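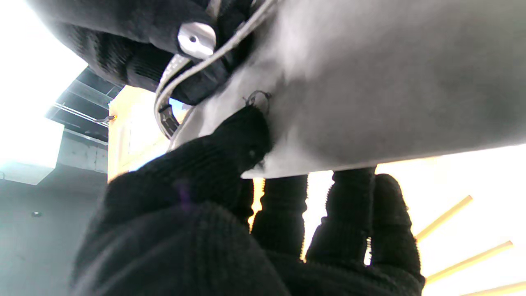 Light grey part held from above and below in black knit gloves, with the small wire loop at the left.

Dusitz handling set: grey parts

README, last changed Feb 15, 2026

What is in the set

The set covers the handling of light grey parts at a packing bench: picking up, turning over, passing from one side to the other and putting down. There are 1,345 clips, sorted into 9 folders by task. Each folder has its own index file with the clip name, the part code and the task label.

The parts

All parts came from Vávra in one delivery in August. They are listed in parts.csv under the codes DR-1 to DR-4, DR being short for Drellent, the name on the order. Surfaces are matt and pale, so they mark easily. Wipe them with a dry cloth only.

Some parts have a thin wire loop. Leave it as it is - do not straighten it, and do not lift the part by it. Parts with a bent or missing loop have "loop_damaged" set to yes in the parts file.

Gloves

Black knit gloves are used throughout. Bare contact left finger marks on the first parts we tried, and those clips were taken out. Knit gloves shed a little fluff, which shows on the pale surface in close views. It has not been cleaned up or labelled.

Task labels

lift: part leaves the bench
turn: part is rotated so that another side faces up
hold: part is kept off the bench without being moved on
pass: grip changes from one side to the other
place: part is back on the bench

A clip has one label only. Where 2 tasks run together, the longer one was used.

Known problems

Folder 4 has several clips labelled "hold" that should be "turn". A corrected index is in the fixes folder - use that one.
Light coming through gaps between the fingers can be very bright against the black knit. Exposure was not corrected.
Part codes are missing for a few clips in the last folder.

Storage

The full set is on the Bemon drive under grey_parts. Please copy it before editing any index files.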